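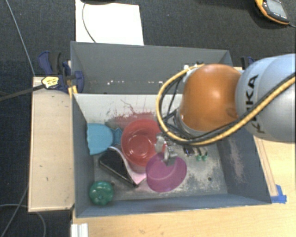

Preguntas frecuentes: célula de picking en el almacén de Orinlow

¿Qué tareas asume el brazo?
La recogida de artículos de menaje sueltos en cajones grises: cuencos y piezas pequeñas de plástico. El brazo es un KUKA con pinza metálica. El embalaje y el etiquetado siguen siendo manuales.

¿Se suprimen puestos?
No. Las 16 personas de preparación mantienen categoría y turno. Cinco pasan a supervisión de célula tras la formación de septiembre.

¿Cuántas referencias están dadas de alta?
142. Las demás se preparan a mano en la línea Trotov.

¿Qué hago si la pinza no consigue coger una pieza?
Esperar al tercer intento. Después, el sistema pasa a pausa y avisa en pantalla. Retire la pieza solo con la luz de paro fija — nunca con la intermitente — y registre la incidencia con el código del cajón.

¿Puedo mover los cajones?
Solo en el cambio de lote. Si un cajón se desplaza, hay que recalibrar antes de rearmar.

¿Se mide el rendimiento individual?
No. Fonik registra ciclos y paradas por célula, sin identificar al operario.

¿A quién me dirijo?
Incidencias técnicas: Hidayah Entili. Turnos y formación: Tirta Wuisan, extensión 16.

Última revisión: 25 oct 2018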